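Workshop Notes: Keeping White Housings, Panels and Molded Parts Clean

Most white bench equipment is shell over frame: flat panels, a few rounded covers, and one or two parts that get handled constantly. The flat panels stay presentable with very little work. The handled parts gray first, usually on the widest section.

Start with the dry stage. Remove loose dust with a soft brush, working from the top down, and vacuum what collects on the bench. Do not wipe a dusty cover with a damp cloth. The grit turns to paste and leaves fine scratches that hold dirt afterward.

For general grime, mix 5 milliliters of mild dish soap into 1,000 milliliters of lukewarm water. Wring the cloth until it no longer drips. Wipe in straight passes, turn the cloth, and follow with a second cloth dampened in plain water. Dry immediately. A batch of this size covers a full bench and its equipment. Pour out what is left at the end of the job.

Scuffs need a separate step. Test a melamine sponge on the underside or back of the part, then use it damp with light pressure. Five or six strokes are normally enough. On a matte finish, continued rubbing produces a shiny spot that cannot be reversed. If a mark is still visible after the second attempt, leave it. Solvents such as acetone are not suitable for unidentified plastic.

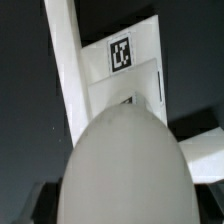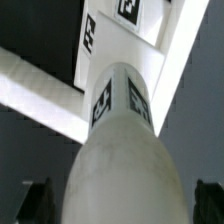
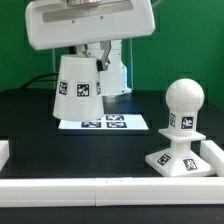
Printed labels and markers should be treated as a separate surface. Mask them before washing the part they sit on, using low-tack paper tape laid slightly past the edge, and take the tape off as soon as the surface is dry. Square markers set side by side on a curved part, as in the second picture, leave a seam between them where water can enter, so wipe parallel to the seam and keep the cloth nearly dry. The lower body of the same part carries faint gray smudges and scuffs. It can be cleaned normally up to a finger's width below the markers. For the marker faces themselves, use a dry microfiber cloth only. Ink from a desktop printer will smear with soap solution, and even laminated stock lifts at the corners if it is soaked.

Replacement markers on a cone or a tapered neck should be cut individually. A continuous strip wrinkles on any surface that changes diameter. Print on matte stock, leave the white margin on all four sides, and press from the center outward. We use Starel matte label sheets and a felt-edged Vovitz applicator. A sheet of 200 small labels has lasted our shop since April.

Slots and narrow openings in panels should be brushed dry. Do not spray into them. Compressed air is acceptable at low pressure, held at an angle so that dust is carried out along the panel.

Black bench tops show lint and soap film more than anything else in the room. Wash them last, with fresh solution, and dry with a lint-free towel. Lift cables, wipe beneath them, and wipe the cable jacket in one direction from the fixed end. A 700-milliliter spray bottle of plain water is sufficient for rinsing the top.

Colored backdrops and painted boards need dusting only. If a spot has to be washed, feather the damp area outward to avoid a ring.

Interval: dry dusting once a week, washing once a month, scuff removal when needed. Store cloths for white parts separately from those used on metal.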